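Kotora Hand-Held Gripper: Set-Up Guide for Home and Shared Workshop Builds
Section 5. Pivot Fit, Pad Alignment and First Practice Session

Reading time: 3 minutes
Print this page | E-mail this page
Filed under: Guides > Build and Assembly > Grippers

Applies to units assembled from the Kotora parts set with Domska linkage arms. Members of the Pultov shared workshop shall complete this section before a unit is signed out for home use.

5.1 Fitting the arms

1. Place the body on a flat surface with the logo facing up.
2. Seat both linkage arms against the body and insert the two pivot screws by hand.
3. Tighten each screw until the arm moves freely without side play. Do not use a powered driver.
4. Close and release the grip several times. Both arms must return to the open position together.

CAUTION: Keep fingers clear of the linkage while the grip is being closed.

5.2 Aligning the finger pads

1. Close the grip slowly until the pads meet.
2. If one pad arrives first, loosen the pivot on that side by a quarter turn and repeat.
3. Record the final setting on Form 226.

NOTE: Bisht replacement pads are slightly thicker than the originals - repeat step 1 whenever they are fitted.

5.3 First practice session

Soft goods are recommended for early practice. A small towel laid on a bed is suitable, and a dropped unit is less likely to be damaged there.

1. Hold the unit level above the cloth with the grip fully open.
2. Lower it until the pads are on either side of a fold.
3. Close the grip, lift the cloth clear of the surface and set it down again.
4. Stop if either arm sticks, and return to 5.1.

Sessions should be limited in length until the user is accustomed to the weight of the unit. Check both pivot screws after each session. Units that loosen repeatedly should be returned to Imogen Dunmore at the Pultov bench, with the completed form attached.
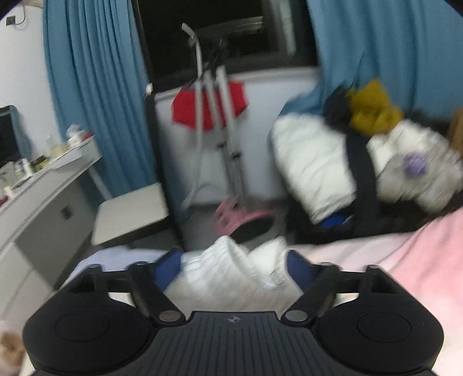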